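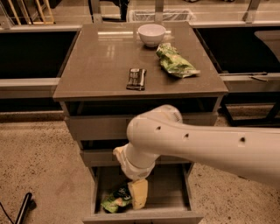 Prondine 片付けアームユニット Toft

Toftは、家庭や小規模店舗での物の出し入れを対象にした片腕の作業ユニットです。扱うのは菓子袋、スポンジ、小箱、食器などの小物で、棚や引き出しの間で移し替えます。

できること
・天板の上と引き出しの中での小物のつかみ取り、移動
・取っ手のある引き出しの開閉
・登録した置き場所への仕分け(最大40か所)

まだ難しいこと
・しわの多い袋は、つかむ位置によって持ち上げに失敗することがあります。
・光沢のある天板では、照明の映り込みで位置の読み取りがずれる場合があります。
・食器洗い、洗濯物たたみには対応していません。
・人の手なら数秒で済む移し替えに、1点あたりおよそ16秒かかります。急ぎの作業には向きません。

家事をすべて任せられる段階の製品ではありません。決まった場所で同じ種類の物を繰り返し片付ける用途であれば、現在の性能でもお使いいただけます。店舗の場合は、閉店後の補充や備品の戻し作業からの導入をおすすめします。

主な仕様
可搬質量:1000 g
電源:AC100 V
設置:床置き、屋内専用
付属品:指先カバー(交換用)、電源ケーブル、設定用ソフトウェア Sisto

設置前の確認
引き出しを全開にした状態で、前方に人が一人立てる程度の空きが必要です。キャスター付きの家具は固定してください。段差のある床、毛足の長い敷物の上には設置できません。

保守
指先カバーは2000回の動作を目安に交換してください。交換に工具は不要です。関節部の点検は販売店で承ります。

4月出荷分から、Sistoの画面表示が日本語になりました。それ以前の本体も更新で対応します。

お問い合わせ
国内販売:Gollbridge 機器販売係(担当 Izzati Sinaga)
貸出機での事前確認をご希望の方は、対象の家具の寸法と、扱う物の種類を添えてご連絡ください。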